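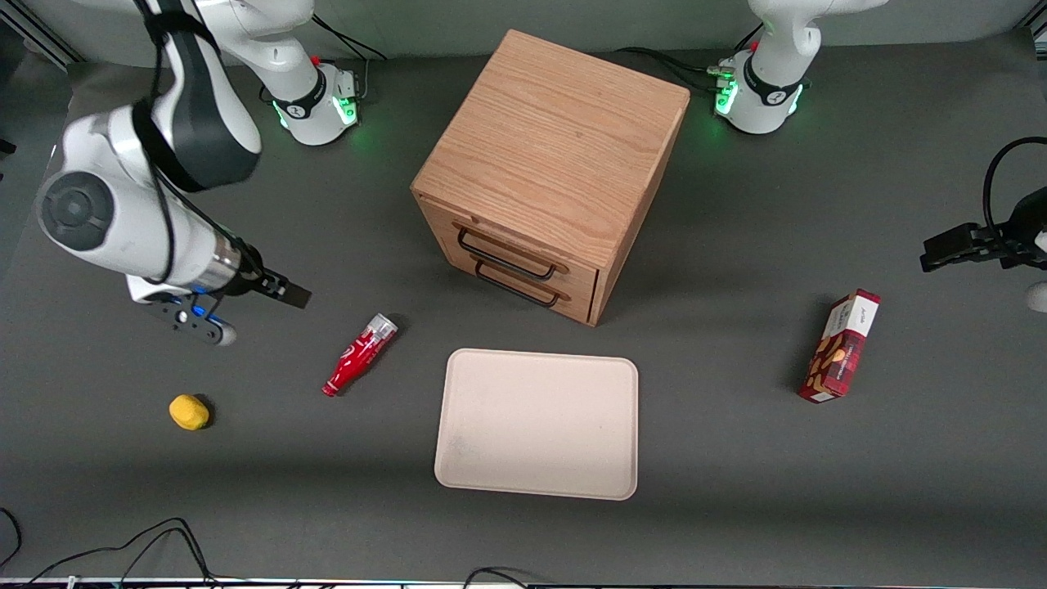 Eetu Kinnunen has made small drawers for most of his working life, and he does not like it when people call them boxes. "A box has a lid," he told me. "You open it from the top and then you must dig. A drawer comes to you." We were talking at the grey table in his workshop in Terkano, where a small wooden cabinet stood towards the back, turned a little so that one could see both its top and the front with the two drawers, one over the other. It is almost a cube, in a light wood of oak colour with the grain running straight. There was a red bottle on the table, and a red box too, and when I pointed at the box he laughed and said that yes, he owns things with lids like everybody else.

I had come to ask him about one simple question: why are small things so difficult to put away? I have lived in four flats in three countries, and in each of them there was one place near the door with keys, coins, batteries, old tickets and a tape measure. I wanted to know if a person who builds furniture for such things has a better life than me.

"No," he said. "My wife will tell you. But I know why it happens, so I am less angry."

His explanation begins with size. In his opinion most homes have good furniture for big objects and almost none for objects smaller than a hand. Coats have hooks, plates have shelves. "And then for a key you have a whole kitchen drawer, fifty centimetres deep. Of course the key goes to the back and stays there. I have a customer who found a spare key in February after she had already changed the lock."

His firm, Bundard, is two people. The other one is Paula Sandu, who came to learn for one summer and stayed. She does the fitting of the drawers, and he does the cases. Together they have delivered 493 cabinets of the small model, which they call the Lalano. I asked how he knows the number so exactly. He showed me a school notebook with blue lines. Every cabinet has a line in it, with the name of the buyer and one word about what they wanted to keep inside. I was allowed to read one page. Buttons, tea, medicines, screws, screws, letters, seeds, screws.

"Screws is men who are retired," said Paula Sandu, who was passing with a clamp in each hand. "Letters is everyone else, but they write it only if you ask twice."

Why two drawers? Before the Lalano there was a model with 8 small drawers, and Mr Kinnunen still thinks it was the prettier one. It did not work in daily use. People bought it with great plans, he says, and put a paper label on each drawer, and after some months they could not remember what was where and did not believe the labels any more. "With two you cannot forget. If it is not in the upper one, it is in the lower one. A child of four years can do it."

I asked whether he gives advice on what should go in which drawer. He was not willing at first. Then he said that in his own home the upper drawer is for what goes out of the house and comes back again, and the lower one is for what stays. So the keys, the library card and the sunglasses are up, and the stamps, the candles and the good scissors are down. Ms Sandu does it by another method. Her upper drawer is hers, and the lower one belongs to her husband, and she does not open it. "It is full of cables," she said. "I have heard it."

We spoke also about tidying as a habit, and here he was more strict than I expected. He does not believe in the big tidying day. He thinks it makes people tired and a bit proud, and that afterwards they buy something. What he does is to empty one drawer on to the table when he is waiting for a telephone call or for glue to dry. He looks at each thing and puts it back or does not put it back. It takes ten minutes, and he says the important part is to use a table with a plain dark top, where small things are easy to see. "On a patterned tablecloth you lose the half of them again."

A Lalano costs 600 euros, and I told him openly that for me this is a lot of money for two drawers. He was not offended. He went through the hours with me on a piece of scrap wood, with a pencil: the choice of boards, the cutting so that the grain continues from one drawer front to the next, the joints, the oil, and then the long slow work of making the drawer run well. That last part takes Paula Sandu almost a full day for each cabinet. "She takes away a shaving, she tries it, she takes away a shaving. If you take too much, you can start again with a new side."

The shop Macaraeg, down by the harbour, sold them for some years and wanted a cheaper version with metal runners. Mr Kinnunen made one, to be polite, and kept it. He pulled it out from under the bench for me. It ran very smoothly, in fact, and I said so. "Yes," he said. "It is a good drawer. But it makes the same noise as an office." They now sell only from the workshop, and the waiting time is five months.

Before I left I asked what was the strangest thing he had ever read in the notebook. He turned the pages for a long time. There was one buyer who had written "nothing", and he had telephoned to ask if it was a mistake. The woman answered that she had enough places for things and would like to have one place without any. He sent it to her with the usual bill. Two years later she ordered a second one, and on that line it says "gloves".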